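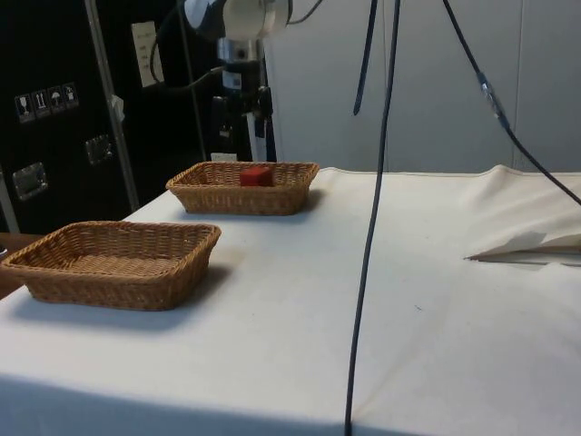 Section 4. Recording Your First Set of Demonstrations

By now you should have the arm bolted down, both cameras talking to the Windum recorder, and the hand controller paired (if any of that sounds unfamiliar, please go back to Section 3, and don't feel bad about it, most people do at least once). In this section you'll record the basket task, where the arm picks up a small cube from one basket or from the tabletop and sets it down in the other basket. It's a plain little task, and we like it as a starter for exactly that reason. You'll learn the rhythm of recording without having to fight the object at the same time.

A first set is 60 demonstrations. That is enough to train a rough model overnight and see whether things are headed the right way. For a model you'd want to show somebody, plan on 300, and spread them over a few sittings so your hands stay fresh.

4.1 Laying out the table

1. Spread the cloth over the table and smooth the part where you'll be working. Folds pushed off to the side are fine, as long as the gripper won't reach them.

2. Set down the two baskets with room between them for the open fingers to come down. Both need to be within easy reach of the arm, so try a slow pass over each one before you commit.

3. Put the cube in its starting spot. In the recorder, choose "in basket" or "on table" to match. The two kinds of start are kept in separate folders, and sorting them out afterward is a real chore.

4. Look at both camera views on the screen. The fixed camera should take in both baskets, though it's all right if a little of one rim is lost. The wrist camera should show both fingertips.

5. Check that the cables hanging near the arm have slack, then drive the arm gently to the far corners of the work area and watch that nothing pulls tight.

CAUTION: Keep your hands out of the work area whenever the arm is enabled. If you need to move the cube or a basket, press Hold first and wait for the tone.

4.2 Recording one demonstration

6. Send the arm to the home pose and open the gripper all the way.

7. Press Record. Count to two in your head before moving, which gives the recorder a clean bit of stillness to start from.

8. Bring the gripper toward the cube at an unhurried, even pace. Line it up while you're still well above the table, and watch the wrist view more than the arm itself. It feels odd for the first dozen tries and then becomes second nature. 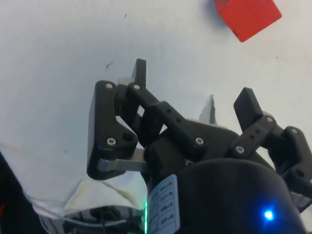

Figure 4-2. Wrist camera view during an "on table" start, fingers open, with the cube still off to the upper right.

9. If the cube sits at an angle, turn the wrist to match its sides before you go down. Closing on two corners sometimes works, but it teaches the model a habit you'll be sorry about later.

10. Lower, close, and pause for a moment. Then lift straight up until the cube would clear the rim of either basket.

11. Carry it across, lower it into the basket, open the fingers, and back away upward.

12. Press Stop, then mark the take Good, Fair or Discard. Be generous with Discard while you're learning!

NOTE: A missed grasp is not automatically a bad take. If you miss, back off calmly, and get it on the second try, mark it Fair and keep it. Models trained only on perfect takes tend to freeze when something slips. If you've missed twice, throw it out and start over.

4.3 Changing things up between takes

Please resist the temptation to put the cube back in the same place every time. Move it a few inches, turn it a little, and every tenth take or so shift one of the baskets as well. Lourenço Godinho, who wrote the original Gedik task cards, used to drop the cube onto the table from a low height and record from wherever it landed, and we still recommend this to anyone who catches themselves making tidy rows.

What should stay the same is the lighting and the fixed camera. If the fixed camera gets bumped, stop, run the short calibration from Section 3.6, and begin a new session folder.

4.4 Checking the set

13. Open the session in the review window and play back every fifth take at double speed. Both views should start and stop together.

14. Look at the take lengths. A relaxed basket take usually runs to nearly 200 frames at the default rate. A few long ones are nothing to worry about, but very short ones often mean Record was pressed late.

15. Choose Export and pick the Zimico format, unless you're training with Lindgren, in which case leave the box at its default.

NOTE: The recorder numbers takes across all sessions and never reuses a number, discards included. If your newest file is take 2,597 and your folder holds far fewer, nothing has been lost.

When the export bar reaches the end, leave the drive connected until the light on the recorder stops blinking. Training is covered in Section 5.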